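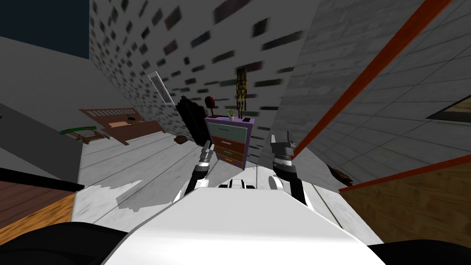

Teluvik home simulator: four months in, and a grasp check you should not trust

I have been using Teluvik since April to test pick and place routines for a two-armed mobile robot before they go anywhere near the real one. I bought the single seat license with the Pasadari room pack, which adds furnished bedrooms and living rooms with small objects to handle. This review is mostly about a fault in the grasp check. I cover the rest first, since a lot of it is good and I'm still using the program.

Setup

Installation took an evening. The download is large and the installer gives no sign of life while it unpacks, so leave it alone. My machine has 16 GB of graphics memory and runs one room with two wrist views and a base view without trouble. With a second robot loaded it slows down enough to be annoying.

The manual assumes you already know how to describe a robot to a simulator. If you don't, start with the Sithole body that comes with the program and change one thing at a time. My first import had a shoulder joint turning the wrong way, and the only message was a line in the log saying the limits had been adjusted. It should have stopped there and told me.

The rooms

Pasadari is worth having. The bedrooms have a bed, a dresser with drawers, a few chairs and enough clutter to make path planning hard in a useful way. Colors are odd in places (purple furniture turns up a lot) but that has been good for testing, as my object detector had become too used to plain wood. Outdoor backdrops are much less detailed than the furniture. Windows on the far buildings smear into streaks when you look up at them, and my detector sometimes proposed a shelf where there was only a facade. I now mask everything past the room limits before the detector runs.

Contact between objects is decent. Light pieces slide when pushed and drawers behave. Long thin objects are the weak point. They can rest against each other for a while and then jump apart with no input from the arm. Shortening the physics step cures most of it, at a cost in speed. 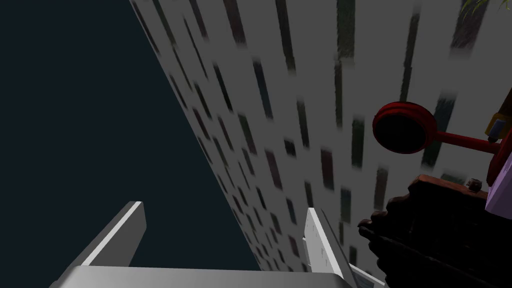
What went wrong

The program has a built-in check that tells your script whether the gripper is holding something. It returns yes or no, and most of the sample scripts wait for a yes before lifting. I built my routines on it too.

My test was a small pale block with an L-shaped profile, picked up near a piece of furniture and moved to a clear spot. I ran it 100 times overnight. The report in the morning showed a yes on every grasp and the block in the right place at the end of 63 runs. The other 37 had been carried out to the end by an arm that believed it was holding the block.

I went back through the logs with contact recording turned on, which you have to enable yourself. The check says yes as soon as any finger pad has been in contact with an object for a set time. It doesn't ask for the opposite pad. When the hand comes in off center, one finger reaches the block first, the timer fills up, and the script gets its yes with the other finger still some distance away.

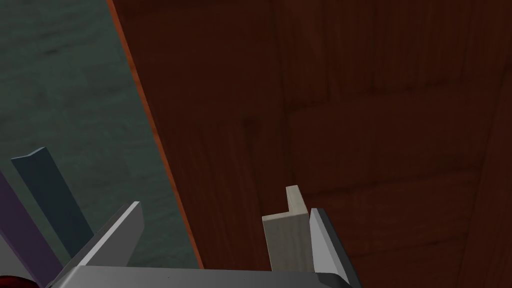 After that the sample scripts lift at once. Sometimes the fingers finish closing on the way up and the block stays in. In the bad runs it tipped over or stayed behind, and the arm went on to the drop position and opened an empty hand. The check is not run again after the lift, so the log for a failed run looks the same as the log for a good one.

The shape of the block makes it worse. A plain cube tends to get pushed toward the middle as the fingers close. The stepped side of the L gives the second finger less to press on. I repeated the test with a cube and saw far fewer failures, so anyone testing with cubes could easily miss this.

Why it matters outside the simulator

Teluvik can send the same script to a real arm through its bridge, and the grasp check goes with it. On my robot the move speed goes up after a confirmed grasp. A false yes means a fast move with a part that is not secured. I found this before I had run the block routine on hardware, and I have turned the bridge off until the check is fixed. If you use the bridge near people, I would do the same today.

Workaround

Turn on contact recording, read both pads yourself, and require contact on each of them for 20 physics steps in a row before you lift. Then read them again after a short lift, and stop the routine if either one has dropped out. You lose a little time per grasp. With this in place my script stopped on the bad grasps and backed off to try again. It still needs a better approach angle, but that part is my problem to solve.

Support

Zonholm, who sell and maintain the program, answered my report in two days. The first reply suggested raising the contact time. I tried it and it only delays the false yes. The second reply agreed that the check looks at a single pad and said a change was planned, without a date. The manual page still describes the function as confirming a "secure hold," and I have asked them to reword it in the meantime.

Would I buy it again

Yes for the rooms and the price, provided you write your own grasp check. I would not buy it for the hardware bridge as it stands. Three stars out of five, and I'll update this when the fix is out and I've rerun the block test.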